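Print this page
E-mail this page

How does a robot learn to tidy up?

Think about the first time you tied your shoelaces. Somebody probably showed you, and then showed you again, and then you had a go and got in a terrible knot! Robots that learn need showing too — and they need showing an awful lot.

One way is to let people do the job with a robot's hand. It's called a gripper, and it has two fingers that pinch together, a bit like your thumb and first finger. You hold it, you pick up a sock, you put the sock in a drawer. A camera on the gripper films the whole thing. That's one example!

Siu-fong Hsu looks after the examples at a project called Starel. Her team collected 86 of them in one bedroom, and then they moved on to another home and started again. Why so many rooms? Well, if a robot only ever saw one bedroom, it might be completely puzzled by yours.
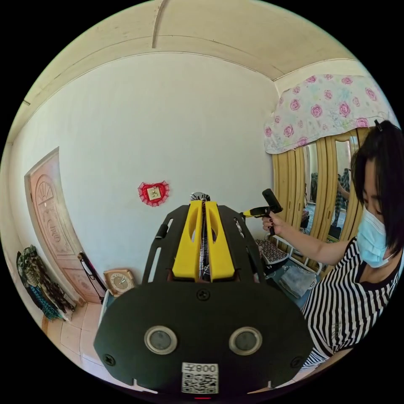

Every home has different doors, different cupboards and different clothes, and all of that is useful. Even mistakes can help. If someone drops a sock, the team marks that bit of film so the computer knows it went wrong.

Try it yourself! Using just two fingers, see if you can fold a T-shirt in 60 seconds. It's much harder than it sounds.

Print this page
E-mail this page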